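Okay, I promised a few of you in the replies that I'd write up the whole curly-hair-in-a-dry-apartment saga, so get a cup of something and settle in, because I have never in my life told a short story and I'm not starting with my own head.

Background for the new people (hi, welcome!): I'm 55, I have thick wavy-to-curly hair that comes down past my shoulders, and it went gray in front first and then changed texture completely. The gray ones are wiry, the old brown ones are soft, and they do not speak to each other. If yours did this too, I see you.

For years I used a mousse. One mousse, from the drugstore, the same can my sister used in high school practically. Then we moved up to Prostville, where the air in the winter is like the inside of a toaster, and by that first March I looked like a dandelion. I cried in the car once. Over hair! My husband was very sweet about it and also offered me a hat.

So I went to see Warrick Stubbs, who cuts hair out of the little salon on the Grimisstead side of the bridge, and I asked him what I should be buying. He put the scissors down, ran a bit of my hair between his fingers and said, "You're putting hold on thirsty hair." Which I have repeated to everyone I know, including the dentist.

What he wanted me to do was a leave-in conditioner first, on hair that's still dripping, and I mean dripping, you should hear it squish. Then the gel on top of that. I had been toweling off, wandering around, answering the phone, and THEN putting product on, and by that time half of it was dry and the frizz had already moved in.

The leave-in I ended up with is the Dimitriou one, the milk in the squat bottle. It's thin, almost runny, and it smells faintly of oatmeal. I did not love it the first week. I was using way too much, and my roots looked like I'd been frying chicken. Four pumps, people. I'd been doing it by the palmful.

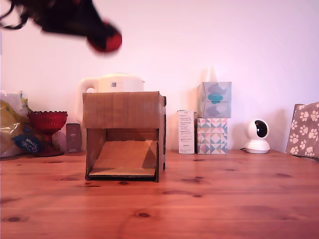

And start at the ends! I know everybody says it and I know you skip it, I skipped it too. Tip your head over, work it through the bottom half, and whatever is left on your hands can go near the top. If you're fine-haired you might not want any up there at all.

Gel next. I've tried 5 different ones since spring (I counted the tubes in the cabinet and was a little ashamed). The one I keep going back to is the Lurnden, the light one, since the strong one gave me little white flakes on my black coat and I had to keep brushing my shoulders off in church like I was in a music video.

A couple of you asked how I dry it. Old cotton T-shirt, wrapped up top for as long as it takes me to do my face and feed the cat. Then the diffuser on low. Low! I used to blast it on the hottest setting to get it over with, and Warrick could tell just by looking at my ends, he didn't even have to ask.

It'll feel crunchy when it's dry, and the first time that happened I thought I'd ruined it and very nearly got back in the shower. Leave it be until it's completely dry all the way through, then scrunch it with your hands and the crunch goes. A drop of any light oil on your palms helps with that part. I use one that was a birthday present and I've lost the box, so I can't tell you the name, sorry, I know that's maddening.

Second-day hair: spray bottle with water and a tiny squirt of the leave-in shaken up in it. I mist just the front pieces, twirl the wiry grays around my finger, and go about my business. Third day is a bun. I don't have any wisdom about the third day.

Somebody wanted to know about silk pillowcases. I have one. I like it. I can't swear it does a thing for the curls, but my cheek doesn't have a crease in it at breakfast anymore, so it's staying on the bed.

Oh, and a video of a woman doing this same routine has 3,000 comments under it, and I read far more of those than I should have, and half of them are arguing about whether you can use a brush. I use a wide comb in the shower with conditioner in, and then it goes back on its hook until the next wash. Do what your own hair likes.

I'm going back to Warrick for a trim before the holidays and I'm going to ask him about bangs. Please talk me out of it, or into it, I really can't tell which one I'm hoping for. And if you've found a gel that behaves on wiry grays and doesn't flake, put the name down below, because I've got room in the cabinet for one more.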